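Esvaziar a mesa antes da mudança
Leitura: 2 min

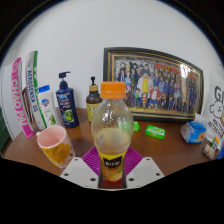

O que estava na mesa no domingo de manhã não, na hora do café: frascos, duas caixas de pasta de dentes, a caneca e o quadro encostado à parede.

Mudo de casa em julho e resolvi começar pela mesa de madeira da sala. Nos últimos meses tudo o que não tinha lugar ia parar a ela. O armário da casa de banho é pequeno e as compras em duplicado ficavam cá fora.

O método foi simples. Primeiro juntei tudo o que é de higiene: o gel de banho da embalagem branca com a folha de aloé, o champô do frasco azul-escuro, o frasco castanho mais pequeno com doseador. Os que têm doseador levam fita-cola à volta da cabeça e vão de pé, dentro de um saco bem fechado. Na mudança anterior não fiz isso e perdi uma toalha e um livro.

As pastas de dentes ficam nas caixas de cartão. Uma é cor-de-rosa e diz "CIAO PAI" em letras grandes, a outra é branca com os bordos verdes. Ocupam pouco e servem para preencher os espacinhos entre os frascos.

A garrafa de tampa cor de laranja tinha só um resto no fundo. Despejei, passei por água e foi para a reciclagem. Estou a tentar não levar nada que já esteja no fim.

A caneca cor-de-rosa com as flores amarelas é a última coisa a ser embalada, porque a uso todos os dias. Vai enrolada numa camisola.

O mais complicado é o quadro. É grande, tem moldura preta com um fio dourado por dentro e vidro à frente, e a imagem é um retrato de grupo com personagens ao estilo anime. Nunca o cheguei a pendurar nesta casa. Pedi orçamento à Matubbar para transportar só as peças frágeis e não compensava, por isso vai comigo no carro, ao alto, entre dois cobertores. Colei uma cruz de fita de pintor no vidro e pus cartão nos quatro cantos.

No fim, a mesa deu duas caixas e um saco de lixo. Escrevi o conteúdo na lateral das caixas, com marcador grosso, e a divisão de destino por cima. Falta a estante, que vai demorar mais, e as gavetas da cozinha, em que ainda nem mexi.

Comentários (3)

Nilmini Saha
Para o vidro uso também uma folha de cartão inteira por cima da fita. O meu espelho chegou bem assim.

Nusrat Kanagaratnam
Os doseadores que rodam e trancam também precisam de fita?

Autora do blog
Nusrat, eu ponho em todos. Nilmini, ainda tenho cartão, vou fazer isso.

Última atualização: julho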